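Mattress claims: the questions we keep getting
By the Kulham Home Desk
July
3 min read

Do I really need a new mattress every eight years?
We doubt it. The figure gets repeated on shop floors, and we have yet to see anyone show their working. If you wake up sore at home but sleep fine at your sister's place, start looking. If you sleep well on an old one, keep your money.

Is a $1000 mattress better than a $600 one?
Sometimes. We asked Bettencourt and Rotetti what the extra dollars buy in their ranges. Bettencourt sent a brochure. Rotetti told us about a "sleep zone" but couldn't say which part of the body it was for. Ask about foam density and coil gauge, and be wary of any salesperson who changes the subject.

What about trial periods?
Read the terms before you get excited. Tanitz will take a mattress back, but the fine print asks for the original packaging, and a foam mattress that's been unrolled is not going back in its bag. Pickup fees count too. We've seen them buried on page 23 of a warranty booklet.

Does vacuuming a mattress get rid of dust mites?
It picks up dust and some of what they live on. Getting rid of them is another matter, and we'd treat any gadget that promises it with suspicion. Washing your sheets hot and often is cheaper. So is sweeping the floor beside the bed, where a good deal of the fluff ends up.
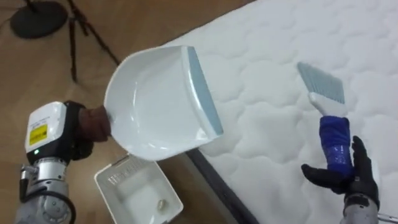

Photo: Kulham Home Desk

Are the sprays any good?
We haven't found one we'd buy twice. Most smell of lavender and leave you with a damp mattress that smells of lavender. Baking soda left on for a few hours and vacuumed off may help with a stale smell, though so may an open window, and we tend to do both at once, so don't ask us which one worked.

Should I flip it?
Check the label. Plenty of newer mattresses have a comfort layer on one side only, and flipping those puts you on the hard base. You can still turn them head to foot.

Is a mattress protector a waste of money?
No, and it pains us to agree with the sales staff. Stains can void a warranty. Buy a plain washable one, though, and skip the "cooling" version unless the store will tell you what makes it cool. Ours couldn't.

Does "orthopaedic" mean anything?
Not much, as far as we can tell. We'd want to know who tested it and on whom. The same goes for "hotel quality", which depends a lot on the hotel.

Do you get paid by any of these companies?
No. We pay for what we try, and Tanitz still owes us a refund on a pillow.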